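首页 样品登记 方法文件 工作记录 仪器 检索

材料试验室 > 工作记录 > 纸浆模塑 > 二月

二月工作记录:纸浆模塑餐盘受潮与热油渗透试验(接续上一份记录)

记录人:本室纸浆模塑组
复核:Darlene Li
抄送:Gladys Nina(Trevthorpe 分部)

上午八时四十分。恒湿箱于昨日下班前设定为相对湿度87%,今晨开箱前读数稳定,箱内独立湿度计与面板示值一致。样品在箱内过夜,取出前未开过箱门,门封处无凝水。依照方法文件的要求,取样由一人开门、一人接样,接样后立即装入已编号的密封袋,待称量时逐一取出。此前有同事提出袋内残留空气会带走部分水分,经讨论,认为在称量间隔较短的前提下可不作修正,但应在记录中写明装袋与称量的时刻。本次已照此办理,时刻写在原始记录纸右侧栏内。

本次试验的缘由,是Lepik批次的素浆盘与Plastthorpe批次的覆层盘在同一套受潮条件下表现出不一致的趋势。上一份记录中,素浆盘吸湿较快,但回到常湿以后挺度恢复得较完整;覆层盘吸湿较慢,恢复却不理想,盘底有肉眼可辨的轻微隆起。当时的解释是覆层与基材的膨胀不同步,Gladys Nina来函认为证据不足,理由是两个批次的成型压力并不相同,隆起也可能来自热压阶段的残余应力。此项意见本室予以采纳,故在本次试验中增设一组对照:取Plastthorpe批次同一模次而未覆层的半成品,与成品并行处理。

对照样由Plastthorpe方面寄来,随货单据上注明批号553。开箱后检查外包装,纸箱一角受过挤压,内袋完好。受挤一侧的样品已单独存放,不列入本次试验,留作他用。单据上的出厂含水率一栏为空白,已去函请对方补填。在补填之前,本室仍以自行烘干所得的绝干质量为基准,不引用对方口头告知的数值。

上午九时二十分。天平预热完毕,以标准砝码校核,符合要求。称量顺序按随机表进行,不按批次集中称量,目的在于避免室内湿度缓慢变化对某一批次产生系统影响。称量间空调出风口的挡板上周调整过方向,今日防风罩内读数较以往安稳,末位跳动明显减少。建议将挡板现位置写入称量间的使用说明,免得他人清洁时又转回原处。

称量过程中有一件事需要记下。素浆样品的边缘在密封袋内侧擦落少量纤维,附着在袋壁上。这部分纤维若不计入,会使吸湿量偏低。处理办法是将空袋连同纤维一并回称,再扣除袋重。覆层样品没有这一现象,但为求一致,也按同样步骤操作。Darlene Li复核时指出,袋重应在每次使用前单独测定,不宜沿用整包抽测的平均值。此意见正确。前几份记录用的是平均值,影响大小尚待估算,暂不改动已发出的数据,只在档案内加注。

上午十时五十分,转入热油渗透部分。试验用油为精炼植物油,加入油溶性染料,便于观察渗透斑。加染料之后油的黏度是否有变化,过去一直有人提问。上月曾以流出杯作过粗略比较,未见值得重视的差别,但该比较是在室温下进行的,不足以说明热油的情形。本次仍沿用原配方,以保持与既往数据可比;另取未染色的油作一组平行样,用滤纸称重法判定,待干燥后再与染色组对照。

盘底朝下,置于白色滤纸上,滤纸下垫平板玻璃,玻璃下留出空隙,可由下方以镜面观察。注油量由移液管控制,注入位置为盘心平坦处,避开边沿向盘底过渡的弧面。弧面处的纤维在成型时受到拉伸,定量偏低,渗透往往由此处先行发生。若油面漫至弧面,所测结果便不再代表盘底本身。早年的方法文件对此没有明确规定,各人做法不一,致使同一批次的数据分散很大。现行文本已经补上,但插图仍是旧图,图中油面画得过高,容易使新到人员误解,应尽快更换。 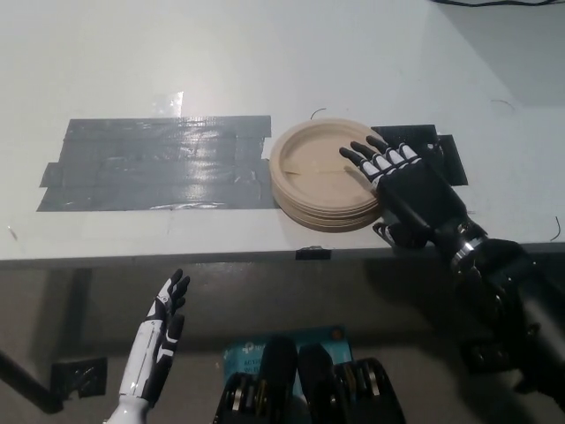

恒温台设定为40℃,升温阶段耗时比预期长。台面中央与四角的温差以贴片式热电偶测过,中央略高,左后角略低。因该角靠近通风橱的进风侧,今后放样时应避开,或者在进风侧加设挡片。本次样品均放置在中央区域。计时自注油完毕时开始,不自移液管开始放液时计算,两者相差虽小,但对渗透较快的素浆样品已足以影响读数的最后一位。

素浆样品中,最早出现渗透斑的一件在19分钟时可见,斑点位于盘底略偏一侧,形状细长,沿某一方向伸展。取下后在透射光下检视,该处有一处较薄的云斑,边界与渗透斑大致吻合。这再一次说明,单看平均定量无法预计渗透时间,匀度才是主要的控制因素。Lepik方面过去提供的质量证明只列平均定量和厚度,未列匀度。是否要求对方增列,需由采购部门与对方商议,本室可提供测定方法和一套透射光对照图。

其余素浆样品随后相继出现渗透斑,位置不一,未见集中于某一方位,因而可大致排除台面不平的影响。水平仪在试验前后各校过一次,气泡居中。

覆层样品在规定的观察时间内未见渗透。延长观察后,有一件在覆层边界处出现颜色加深,但滤纸上没有油迹。按照方法文件的判定条款,只有滤纸见油方为渗透,故此件记为未渗透,另在备注中说明颜色变化。对于这一条款,组内意见并不统一。一种看法认为,颜色加深表明油已进入基材,对使用者而言外观已经受损,应单设一个等级;另一种看法认为,染料本身可能先于油迁移,单凭颜色不能判定。两种看法都有道理。在未染色组的结果出来之前,不作改动。

未覆层的对照样,即批号553的半成品,渗透时间介于两者之间,明显长于Lepik素浆样品。这一结果此前没有料到。两者同为未覆层,差别应来自浆料配比、打浆程度或内施胶剂。Plastthorpe的随货单据上写有内施胶,但未列品种与用量。在得到对方答复之前,任何关于覆层贡献大小的结论都应暂缓。此前口头汇报中曾说“耐油主要由覆层提供”,措辞过强,请各位在引用时改为“覆层成品的耐油时间较长”。

中午休息期间,恒温台保持通电,由值班人员照看,样品全部撤离。

下午一时三十分。挺度测定。受潮样与常湿样交替上机,压头下行速度不变。受潮样在加载初期的曲线较平缓,随后才进入近似直线的一段,估计是盘底与支座之间先有一段贴合过程。为避免将这一段计入刚度,数据处理时以预加载之后的读数为起点。预加载的大小仍按原规定。有同事建议对受潮样采用较小的预加载,以免先期变形,但若对不同状态采用不同的预加载,则前后数据难以比较,故不采纳。

隆起问题有了较为清楚的线索。未覆层对照样经过同样的受潮与回干,盘底也出现隆起,程度比覆层成品轻,但方向一致,都是向上。由此看来,Gladys Nina关于残余应力的意见至少说中了一部分。覆层很可能加重了隆起,却不是唯一的来源。若要将两者分开,应当对未覆层样作一次退火式的缓慢加湿与干燥,使残余应力先行释放,然后再作受潮试验。此项工作需要占用恒湿箱较长时间,与包装组的安排有冲突,已口头商量,等待对方答复。

关于成型压力,Pullness热压机的压力表近来示值偏低。设备维护人员已将表头拆下送检,现装的是备用表。备用表刻度较粗,读数时应注意视线与表盘垂直。凡以备用表读得的压力,记录中一律加注“备”字。本室自制的手抄片样品均受此影响,外来批次不受影响。送检的表头返回以后,应在同一压力下将两表串接比对一次,据此决定是否需要追溯修正。

下午三时十分。处理原始数据时发现一处抄录错误:覆层组某件的绝干质量与其编号后一件的数值相同。核对天平打印条后确认是抄重,已在原处划线更正并签名,原数字保持可辨。借此重申,原始记录纸不得使用涂改液,亦不得整页重抄后销毁原页。近来有两份记录写得过于整齐,疑为事后誊清,请有关人员将最初的纸页补入档案。

关于浆料来源的差异,另作一点说明,供撰写阶段报告时参考。蔗渣浆纤维较短,杂细胞含量较高,滤水偏慢,但成型后的表面较为平滑;竹浆纤维细长,湿强度较好,若打浆过度则收缩加大,盘沿容易翘曲。生产方常将两者掺用,掺用比例随原料供应而变动,同一名称的产品在不同月份未必具有同样的配比。因此本室出具的任何数据都只对来样负责,不宜由一个批次推及该供应方的全部产品。报告模板首页已有此类声明,字号偏小,建议移到结果表之前。

颜色方面也有询问。未漂浆制成的餐盘呈浅褐色,深浅随原料与蒸煮条件而异,颜色深并不表示强度低,也不表示卫生状况不良。以往有客户凭颜色深浅拒收货物,经检验各项指标均在范围之内。若客户确有颜色要求,应在合同中以色度值约定,并注明测量所用的光源与衬底。仅以“接近样品”一类文字约定,日后发生分歧时难以裁断。

边沿修整的毛边亦应留意。切边刀具磨损后,盘沿会留下细小的纤维束,叠放运输时相互摩擦,产生粉尘。叠放本身对试验也有影响:上下盘紧贴时,内侧盘与空气的接触面小,受潮明显滞后,只有最上与最下的盘能较快达到平衡。故本室规定状态调节时一律单件立放于架上,不得成叠放入恒湿箱。去年有一组数据异常,后来查明即由成叠放置造成,该组数据已作废,但仍有人在引用,请注意核对版本。

下午四时二十五分。未染色组的滤纸已取下,置于干燥器内,明日称重。初看有油迹的滤纸与染色组的对应情况尚可,但油迹边缘不清,仅凭目测难以判断。干燥器内的变色硅胶有一部分已经变色,当日更换,旧硅胶送烘。

废油倒入指定容器,容器标签上已写明含染料。请勿与未加染料的废油混放,回收单位对两者分别收取。试验后的餐盘因吸油,不得投入普通废纸箱,应与含油抹布一并存放在带盖的金属桶内。

待办与疑问

催请Plastthorpe补填出厂含水率,并说明内施胶的品种与用量。若对方以商业保密为由不便提供用量,至少应说明各批次之间是否保持一致。

向Lepik索取与本次来样同批的留样,用于匀度测定。透射光台的灯管已有闪烁,应先更换,再作图像比对。

更换方法文件中有关注油高度的旧插图,由Darlene Li审定新图。新图应同时标出盘心平坦区与弧面的分界。

估算袋重取平均值对既往吸湿数据的影响。若影响小于称量重复性,则只作注释;若大于重复性,则应通知已收到报告的各方。

与包装组议定恒湿箱的使用次序。若本月无法安排,可否借用Trevthorpe分部的小型恒湿箱,请Gladys Nina告知其湿度上限与有效容积。该箱的校准证书亦请一并寄来副本。

染料对热油黏度的影响,需在恒温台的工作温度下重新测定。流出杯须加保温套,库房内有一只旧的,密封圈是否完好尚未检查。

下午五时整,恒湿箱重新设定并装入未覆层对照样的余样,箱门已锁,钥匙交值班人员。恒温台断电,天平保持通电。通风橱前窗的限位销有松动,已挂牌,报修单放在维护人员信箱内。

复核意见(Darlene Li):挺度部分的预加载数值应直接写出所依据的条款号,不宜只写“按原规定”。渗透时间一栏请补记每次观察的间隔,否则最早见斑的时刻无从判断其不确定程度。其余同意。

记录人答复:条款号已补在原始记录纸上。观察间隔按方法文件执行,见附页计时表;附页今日漏钉,已补钉于本页之后。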